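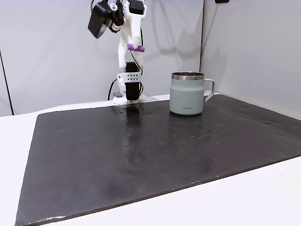
Printed arm keeps slipping on small parts, what am I missing?
Posted by Fliduvix

Home build, hobby servos, white printed brackets. Mug is fine to practice reaching for. Small purple piece - no luck, finger pushes it down and the jaw wont close. Moved the base 12 mm already.

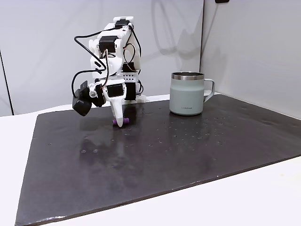 Tried slower speeds too. Same thing.

Boiko
Wrist angle prolly. Re-zero it, then come in flatter. Also wipe the mat, droplets dont help grip.
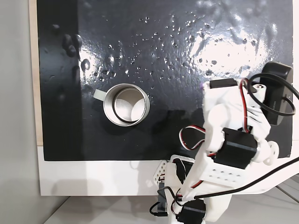
Check the horn screws while your at it, mine backed out in September.

Dralen
get better servos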